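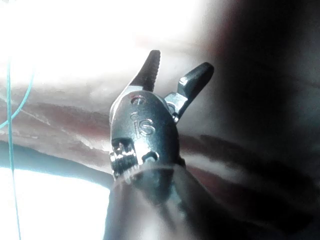

How Do You Sew Up a Person?

Carefully. Also with very small tools. A surgeon's stitches do the same job as the ones in your socks, except that socks never complain.

1. Grip. The tool that holds the needle has two little jaws with fine ridges. Smooth jaws would let the needle slide around like a wet noodle.

2. Thread. Surgical thread is often dyed blue or green, which shows up nicely against pink. Spaghetti color would be a poor choice.

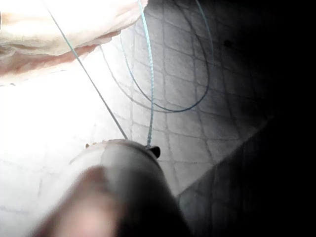 3. Curve. The needle bends so it can dip in on one side of a cut and pop up on the other. Your sewing kit has straight ones. Your sewing kit has an easier life. 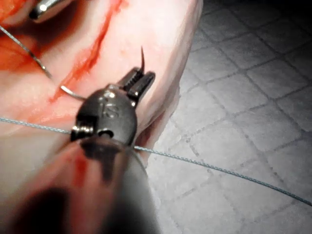

Words to Show Off With

Suture: a stitch, but more expensive.
Incision: a cut made on purpose.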